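The Hatholm Account Rolls: Parish Spending and Belief
Edited by Anisa Nugroho
July | Posted by Teguh Nair

Paperback, two maps. The rolls record what one medieval parish paid for candles, bells and burials, with the Latin and a facing translation.

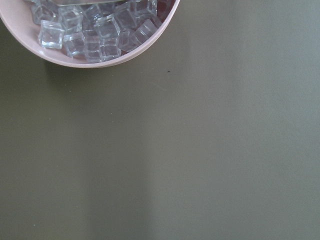 Who it's for

Honours students and local historians. No Latin needed. The glossary lists 60 terms. 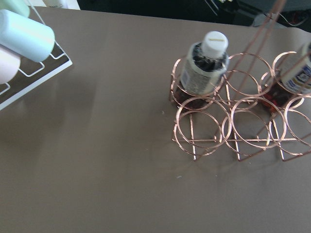 Pastel cylinders and a white rack on the table.

2 comments | 16 shares
Contact Grekdale Books | © Grekdale Books | Back to top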